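I got to Ornberg on a Tuesday, too early, and stood outside with a coffee until somebody waved me in. It was the open day, and I'd talked my way into a half hour with Juniper Mahmoud, who runs the manipulation group there and had promised me I could ask whatever I liked. (She may regret that.) The half hour became most of the afternoon.

I'd been expecting a big machine behind a fence, I guess. The group spends its days on small household stuff: sorting, putting away, opening things, closing them again. "People come in wanting to see something lift a car," Mahmoud told me. "Then they stay for an hour watching batteries get put in a drawer. I love that." She talks fast and walks faster, and I did a lot of my note taking on the move.

The way it works at Ornberg is that a person does the job first, holding the gripper in their own hand, and does it again, and again, with the batteries starting in a different spot each time. The recordings then go to teach an arm. I asked how many times a person has to do it. "For this one job? We've got 600 good ones," she said. "I'd like more. I always want more, ask anyone here."
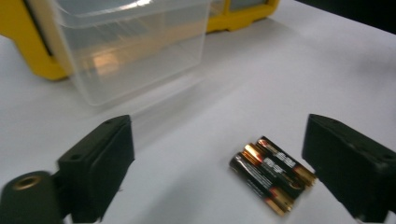 Kamrul Biswas wanted it on the record that 600 was a generous number, and that he would throw out a fair share of those for being sloppy. Mahmoud laughed and let him have it. The two of them have clearly been having this argument for a long time, and I got the feeling they'd have it whether or not I was standing there with a notebook.

So what counts as sloppy? Going too fast, mostly, according to Biswas. Someone who's done the job all morning starts to hurry, and the arm learns the hurry along with everything else. "I did a whole set last spring where I was hungry," he said. "You could tell. We had to bin it." These days people swap out every 2 hours, and there's a sign-up sheet taped by the door which looks as if it's been through a war.

Then I got to try. They let visitors have a go after lunch, and the line was longer than I'd have guessed, with a lot of parents in it pretending to be there for their kids. I was terrible! You lose all your feeling for where your fingertips are. I kept closing on thin air, and when I did get hold of a battery I squeezed like I was trying to get juice out of it. A boy behind me told me, very kindly, to breathe.

Mahmoud says everyone does that. "You've been picking things up since you were a baby and you've never had to think about it. Put a tool in between and suddenly you're thinking about it." She finds drawers more interesting than batteries, herself. A drawer has a way it wants to go, and if you pull a little crooked it sticks, and a person just wiggles it without noticing. Getting the wiggle across is the thing she's been chasing all year.
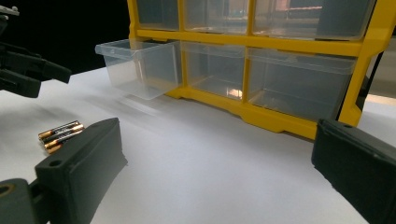 I asked if it bothered her, spending a year on a wiggle. She didn't even slow down. "My mother's hands are bad," she said. "Small drawers, pill boxes, the battery door on the remote -- those are the things she calls me about. So no, it doesn't bother me."

The money comes partly from Genstead, who'd like to see something like this in people's homes. I wanted a date and she wouldn't give me one. Biswas offered "September," and when I asked which September he went off to help with the line. What Mahmoud would say is that there are 4 jobs she wants working properly before she shows the arm to anybody outside the building, and that the drawer job is the one holding up the rest.

By the time I put my coat back on they were still letting people in. Mahmoud walked me to the door, telling me about hinges the whole way (hinges are next, and she has opinions). The next open day hasn't been set yet, but she says they'll put it up on the Ornberg page, and you don't need to book. Go after lunch if you want a turn with the gripper, and eat first.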